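4. Teaching a task by hand or by remote

Read section 3 first if the arm hasn't been zeroed. Applies to the Tendovum arm with the Vevau hand controller. Notes by Oriana Maldonado, corrections to Olga Durán please, not to the general inbox.

4.1 Before you start

1. Power on the base, then the controller. Other way round and it won't pair.
2. Wait for the green light. Takes 30 seconds, longer after an update.
3. Open Tapia on the bench PC and pick Teach > New task.
4. Give the task a name. No spaces, no slashes.
5. Put the parts where they'll be for every run. Mark the bench with tape if you have to.
6. Check disk space. Full disk = silent failure, you get a task with nothing in it.

CAUTION: Keep the stop button within reach of whoever is teaching. Within reach means without standing up.

4.2 By hand (arm goes slack)

1. Press and hold Free on the wrist. The arm will sag a little — take the weight with your other hand before you press.
2. Move to the start pose. Tap Mark.
3. Walk the arm through the task. Slow and steady. Don't stop halfway to think, pauses get recorded too.
4. Grip and release with the rocker switch, not by forcing the fingers.
5. Tap Mark again at the end, then let go of Free.

Note: hold the arm by the forearm and wrist only. Pushing on the elbow gives you jerky runs and you'll be doing it all over again.

Note: two people on one arm doesn't work. Take turns.

CAUTION: Never press Free with the arm stretched right out and a load on. It drops faster than you'd think.

4.3 By remote control

Use this for anything hot, sharp or out of reach, and for long tasks where your shoulder gives up.

1. Sit so you can see the work directly. The screen view lags a bit.
2. Pick up the controller and hold it level. Squeeze the trigger half way to link.
3. Check direction. Move left an inch, arm goes left an inch. If it's mirrored, go to Settings > Hand and swap.
4. Set the speed to 2 for your first few goes. Higher settings are there, leave them.
5. Press Record, do the task, press Record again.
6. Let the trigger out fully before you put the controller down. Laying it down with the link on will swing the arm.

If you run out of wrist, let go of the trigger, turn your hand back, squeeze again. The arm holds still in between. Worth practising this with nothing in the grip.

4.4 Checking what you recorded

Play every run back in Tapia before you teach the next one. Half speed is fine. Check the fixed view as well as the path, a good path with a bad veiw is no use for training.

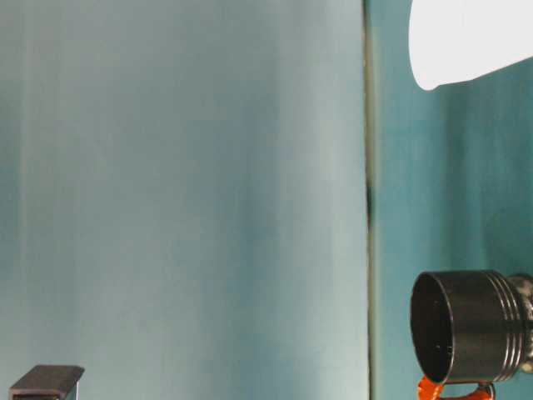
Scrub to the first frame and the last frame. If either is blank or frozen, delete the run. Same if the counter jumps. At Skeltside we cap a session file at 3,820 frames, anything over gets split and the split always lands somewhere daft.

1. Good run: press Keep.
2. Bad run: press Drop, then redo straight away while your hands remember it.
3. Not sure: press Flag and put a word or two in the comment box. "Slipped" is enough.

Don't trim runs to save them. Drop and redo.

4.5 Error codes in teach mode

580 — link lost. Trigger out, wait for the green light, squeeze again. The run is gone, start a new one.
Any other code — write it down, power off, see section 9.

4.6 Finishing

1. Park the arm with Home. Hands clear, it moves at full speed.
2. Save the task, then close Tapia. Closing first asks you twice and the second box is worded backwards, so read it proply.
3. Controller off, base off, controller back on its charger.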